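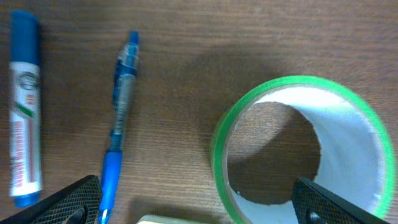 Before you pay somebody else's robot to tidy your desk

A reader, Thérèse Li, asked whether the Taltus desk-clearing arm is worth the money for a home workshop. It sells as a kit for 600 dollars, or 3000 with the setup visit and the training plan from Indoneck. I have had the kit on my own desk since April. My short answer is to try the tips below first and keep your wallet shut until you get to the end.

Clear by shape, not by drawer
The sales page says the arm handles "everyday clutter." Read the manual and everyday clutter shrinks quite a bit. Markers are fine. Pens with a clip are listed as "supported with care." Tape rolls have to lie flat, and the maker wants one finger inside the hole and one outside. If you sort your own stuff the same way (long thin things together, round things together) you'll be done before the software has loaded.

Leave a finger's width
Whatever picks things up, a hand or a machine, needs room on both sides. Two pens lying side by side are a nuisance for a gripper. Spread them out. Yes, you are now tidying the desk so that it can be tidied. I raised this with Afshin Shahbazi at Indoneck and was told that customers "get used to prepping the surface."

Watch the shine
Glossy varnish throws back the ceiling light, and the wrist camera doesn't care for that. Taltus will sell you a matte mat. A sheet of brown paper, taped at the corners, costs next to nothing. Turn the desk lamp toward the wall while you're at it.

Use a box with no flaps
Any plain cardboard carton will do as a catch-all. Cut the flaps off with a utility knife, away from your fingers, and don't fuss over a ragged edge. A Tremblay bin is mentioned in the kit leaflet as the "recommended receptacle." I see no reason to buy one.
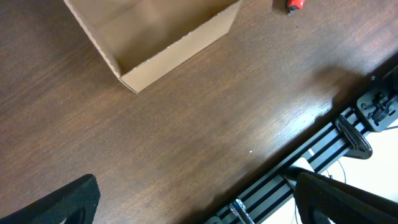
Plain carton on the desk, with the clamps and rail along the edge.

Mind the clamps
Anything bolted along a desk edge takes up space you used to lean on. Measure first. Put a scrap of felt under each clamp if you like your finish, and check the levers every so often. Keep the cable where your knees aren't.

Ignore the big number
The box claims 2000 pickups between services. Pickups of what? I wrote to ask and got a link to the page I had already read. Poltinix makes a rival kit with a similar claim and the same lack of detail.

So, is it worth it?
As a hobby, maybe, if you enjoy fiddling. As a way to get a clean desk, no. The setup visit I would skip altogether. If you do buy the kit, keep the packaging until the return period is up, and use the carton for your pens.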